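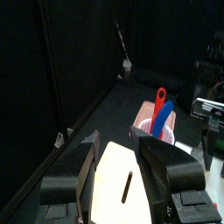

The wrist camera's view from between the fingers, with the utensil cup just past the right fingertip. Photo: Dastcombe lab

I spent a long August afternoon at the Dastcombe lab watching a robot work with kitchen stuff, and I have to say I came away a lot more excited than I expected to be (I went mostly for the free parking).

The news is that the group has finished testing a training method they call Fang, and it does something pretty neat with grip. Most of the arms I've written up learn a task from start to finish, in one long run. Fang cuts each run at the moments when the fingers open or close, and then the software goes back and practices the few seconds on either side of those cuts much more than the rest. Reaching across a table is easy, says Daniyal Bajwa, who leads the project. Letting go of something at the right moment is where his arms used to mess up.

"We were spending most of our training time on the boring part," he told me. "The arm already knew how to travel. It needed more practice at the last inch."

So how well does it work? The team ran 72 trials on tabletop jobs like picking up a utensil and putting it back in its holder, and the arm trained with Fang failed on 13 of them. The same arm with the older training, which the group calls Millitz, failed on over half. Both versions learned from the same demonstrations, recorded by people steering the arm by hand, so nobody had to collect anything extra to get the better score. I asked twice about that, and yes, same recordings.

The camera at the wrist matters a lot here. It looks out past both fingers, so the software always sees the gap between the tips and whatever is close to them. Bright, pale things are still a headache, though. A white board right up against the lens can wash out to almost nothing, and Bajwa says several of the 13 failures came down to the arm misjudging an edge it could barely make out. They tried turning down the exposure, but then the dark tabletop turned to mush – you fix one end and lose the other. He'd like to try a second exposure setting that kicks in only when the fingers get close.

There's also the speed question. Fang takes 5 hours to train on the lab's own machine, and Millitz took 2. I thought that would bother people more than it did! Bajwa shrugged and said they start it before dinner.

A small company called Lultska has already asked to try the method on its own arms, which pack spare parts into trays, and the lab plans to hand over the code once the write-up is done. The next round of tests at Dastcombe will move on to soft things like cloths and sponges. I've asked if I can come back for the sponges, and they said sure, as long as I stay behind the tape this time.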